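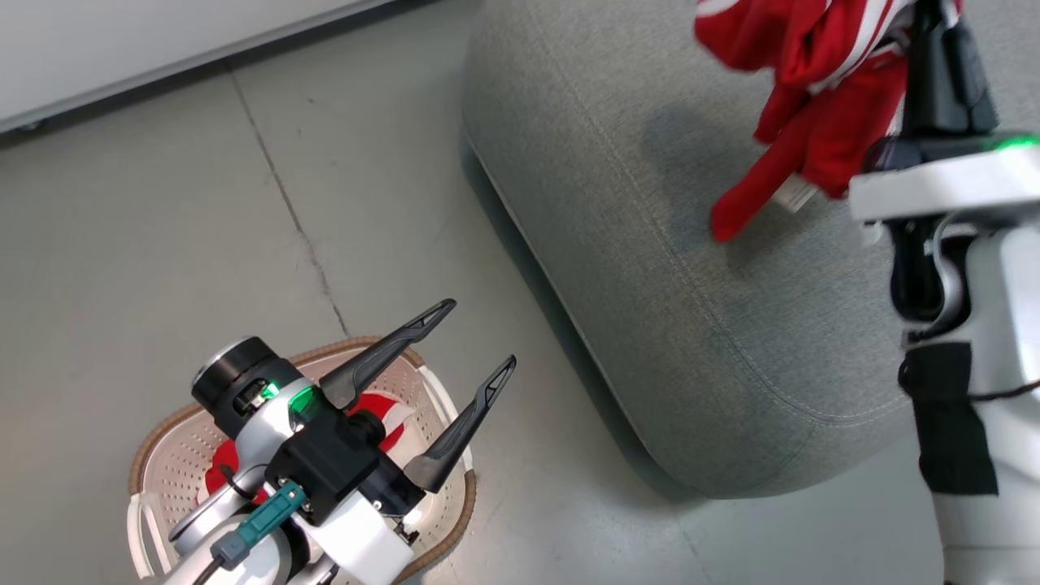
Nathalie Chan's group at Tronby wanted to know how much a two-armed robot gains from seeing the same chore done badly. Their policy, called Clilov, learns to sort laundry from 500 demonstrations, and 50 of those contain a fumble that the operator then corrects. The robot works between a white basket on the floor and a gray ottoman, one gripper open over the basket while the other holds up a red garment with white stripes. "Striped things with sleeves are hard," Chan said. "The sleeve hangs wherever it likes, and the second arm has to guess where it will be."

The team first trained on the 446 cleanest recordings. Taner Akbulut, who ran the tests, said that version froze after a missed grasp. "It had never seen a miss, so it had no next move."

With the fumbles added, the robot tried again in most cases — usually from a slightly different angle. Akbulut is careful about the result. All the tests used 13 garments and one basket.

Chan plans to repeat the work in December with towels. "Towels have no sleeves," she said, "but the corners are a problem of their own."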